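Workshop Tips: Keeping a Sidewalk Delivery Robot Rolling Straight

By Consuelo Maldonado
September

I look after one sidewalk robot, a six-wheeled Kotau courier, and I love this machine! Most of what goes wrong with it starts at the wheels, and nearly all of it can be put right on a kitchen table with a hex key and an old toothbrush.

Start with the wheels. Lift the body onto a block so everything spins free, then turn each wheel by hand and listen. A gritty sound means sand in the bearing seal. Brush it out dry first – water just carries the grit deeper – and wipe the seal with a barely damp rag.

Next, the front camera. I used to clean mine with window spray and wondered why it fogged. Now it gets a microfiber cloth and nothing else. Then I load the practice street in the simulator and check the camera settings there before the real robot goes out the door. Pick a stretch with plenty of pavement in it, so you can judge the height and tilt against the joints.
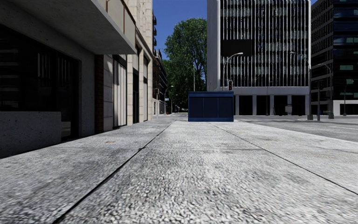 Practice street, with the blue kiosk ahead and a long dark joint in the pavement.

Joints like that are great for tuning. If your steering trim is off, the robot will drift across the line in the simulator just as it does outdoors, and you can fix the number without chasing anything down the block. Mine needed a trim of 11 on the left side after I changed the tires. Write yours on masking tape inside the lid!

Tire pressure is easy to forget on the air-filled kind. Zubaida Swati taught me to check it cold, every Wednesday, before the charger comes off. She also got me to stop overtightening the axle nuts (guilty, for years). Snug, then a quarter turn, then leave them alone.

While you're in the simulator, try a route with things standing near the curb.

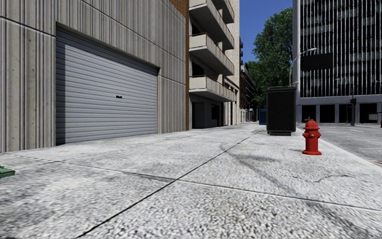 Give the robot more side room than you think it needs, then trim it back a little at a time. I save each version under a new name so I can go back when I get greedy.

Batteries last: my Voltmont pack is rated for up to 900 charges, and I store it half full if the robot is resting for more than a week. Wipe the contacts with a dry cotton swab. If one looks green, a pencil eraser cleans it up beautifully.

Recent tips
Sharpening a bench plane without a jig
Quieting a squeaky Vitari shop cart
100 uses for a coffee can
Sorting screws in muffin tins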